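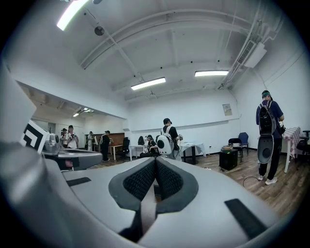 Big room, ceiling lights on, AC unit up by the pipes.

April 4, 2020

Great day for the table-setting work! We're in the big white room with the arched beams and I love it, so much headroom, and lights on right through to the space at the back. Went with the fruit and plate layout. Tissue box stays at the far edge, centered, so there's a clear stretch of wood in front to work on.

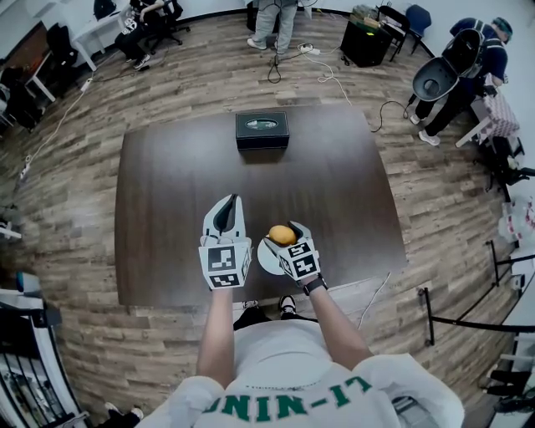 Haberkorn Table & Kitchen Group / shop notes

Fruit held over the round white plate, dark brown table. The yellow-orange is so easy to pick out against the white, really pleased with that pairing. Keep it for the next layout too.

Iolo wants to try 2 plates side by side (I'm all for it, the table should take them). Still to do: tape down the cables by the power strip, and find a second cloth like the pink checkered one on the small table.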